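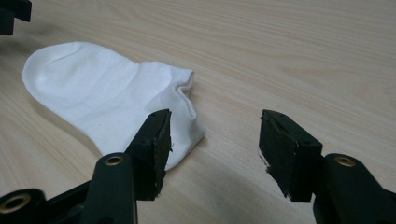

White socks, again

Saturday, October 3, 2020

Quick one today, I have bread rising and a phone call in twenty minutes. The subject is socks. White ankle socks, specifically, the kind you buy in a big pack and then spend the rest of your life matching.

I emptied the whole sock drawer this morning. 34 socks. Should be an even number of pairs and on paper it is, but two of them are from the old Plostis pack I bought before the move, and those run shorter in the toe. So you get pairs that look right and feel wrong by lunchtime. Drives me nuts.

The old method was balling. Roll them up, stretch one cuff over the other, toss in drawer. My mother did it, I did it. Then in July I noticed every single cuff had gone baggy on one side. Stopped that day. Bought a new pack from Pustness (the plain ones, not the padded ones) and promised myself I'd fold them like a grownup.

Laying flat first. That's most of it. Sock down on the table, toe one way, cuff the other, smooth it with the side of your hand. The cuff is the annoying part - the elastic wants to curl over on itself and if you fold it like that it stays like that. Pull it open, let go, flatten again.

I used to do this on the bed. Don't. The comforter eats the small ones and you can't get anything to lie straight. A table with nothing much on it is so much better, I don't know why it took me untill this year.
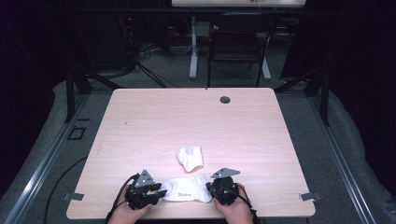

Filed under: Laundry, small chores

Okay so the fold. One sock flat on its side, heel pointing at you. Second one on top, same direction, heels lined up. If it landed in a heap, shake it out first or you will be chasing the lump around forever. Then toe up to the cuff, once. Then in half again if your drawer is shallow. No tucking, no stretching one over the other.

They stand up in a row if you pack them snug. I have mine in a Warraich drawer divider, the long skinny one, and it holds 18 socks before it starts to bulge. The rest go in a shoebox. Not glamorous.

Someone in the comments last time asked about pressing them. No. Who has the time. A warm hand and a flat table gets you nearly all the way there.

Also asked: do I mark the toes. I tried it with a laundry pen, little dots on the seam, one dot for old and two for new. It washed out to a gray smudge in a few weeks and then I had dirty looking socks AND no idea which was which. So now I go by the toe. Lay one on its side, lay the other over it, see if the curves agree. Takes a second once your used to it.

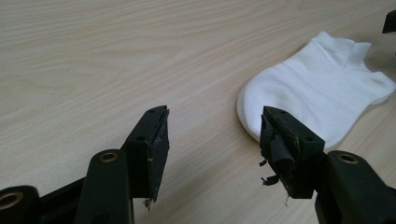 Where the odd ones go

Jar on top of the dryer. They get one month. After that they're dust rags, no appeals. The baseboards have never looked better.

Next week, if I get to it: the towel shelf, and whether the Cladatberg hooks were worth the money. Bread's calling, gotta run.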